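Subject: Re: [handteach] how do you start a demo?
From: Fidel Gallardo
To: handteach list
In reply to: Maeng

Maeng wrote:
> We have 40 demos of the cup-to-tray task done with the hand gripper and
> the policy trained on them mostly dithers over the table. It goes down,
> comes up again, goes down. Is 40 just too few? Our lead wants to jump
> to 3000 before we change anything else, and I'd rather not spend June
> doing that if the trouble is in how we record. Also, what do people do
> for the first second or so of each one? We start wherever the hand
> happens to be.

Hi Maeng, hi all,

Oh, I love this question, and I have been waiting for somebody to bring up the first second! Please don't go to 3000 yet. Our Skoltau set is 552 demos and I would trade a good chunk of them for 20 with clean starts. We spent most of the spring learning that the arm copies everything you do with your hand, including the bits you don't think of as part of the task – the little pause while you check that recording is on, the wiggle when you shift your grip, the half-reach you take back when you change your mind about which cup.

So now we have a start pose and we are strict about it. Jaws wide open, low over the bare tabletop, both fingers in view at the bottom corners, and hold still while you say "one, two" in your head. Then go. The cup doesn't have to be in view yet. I used to think it did, and I was wrong, the policy is perfectly happy to learn "nothing between the fingers, go look for it" as long as you show it the same way of looking more than once. Start pose, or as near as I can get my hand to it: 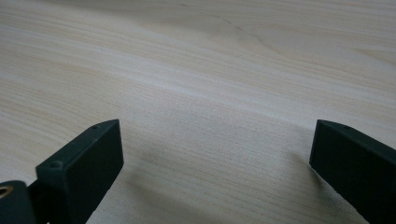
Over at Vallavano we do the opposite, and it works for us. We begin every demo from a random height and angle on purpose, because the real arm never wakes up in quite the same spot, and with one fixed start ours got lost the moment it was bumped. I'd be nervous telling a new group to hold one pose for all 40. – Privalance

Privalance posted that to the list last month in the thread on resets and I think it's a fair point, so I'm pasting it in before somebody else does. My answer is that you can have both, but in order. Get your first batch with one start pose, train on it, and see if the dithering goes away. If it does, you know what your trouble was. Then spread the starts out, still with the jaws open and still with that short hold, only from more places over the table. If you change the start and the count and the speed all in the same week you'll have a better robot maybe, and no idea why.

About going down and coming up again. Go back through your 40 and look at the moment just before each grab. I'd bet a good lunch that in a fair number of them the hand dips, stops, backs off and dips again. That's a normal human thing to do, we all feel for the cup a little, but from the camera on the gripper the first dip and the second dip look almost the same, and in one the right move is "up" and in the other it's "close." The poor policy can't tell which one it's in. Throw those out, or cut them so they begin after the false try. We threw out a painful pile from our first batch and the next training run was so much better that I ran down the hall to tell people.

Speed matters too. Move slower than feels natural but don't creep, and keep the pace even. Whoever records should do a few practice runs with nothing on the table at all, open the jaws, travel across, stop, close, open, travel back. Sounds silly, and it's the best ten minutes of the whole session. You start to feel how low you can fly before a fingertip drags on the wood, and your wrist stops rolling at the end of the reach.
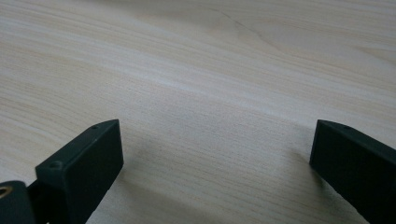 Do the practice runs again after a break, by the way, or when you swap people. My own hand comes back from lunch a good bit higher than it left, and I only found out by plotting the height at the start of every demo in order. That plot takes five minutes to make and I'd make it before anything else on this page.

One more on your table. If your top has a strong grain or a shiny patch, shift the cup and tray over it between demos, don't leave them in the same corner all day. We had a policy that I'm fairly sure was steering by the tabletop and hardly looking at the cup. Moved the tray a hand's width and it set the cup down right where the tray used to be, very gently, very sure of itself.

If you can share five or six of your recordings, good and bad mixed, I'd be really happy to go through them and mark where I would cut. And do tell us what the start-height plot looks like!

Fidel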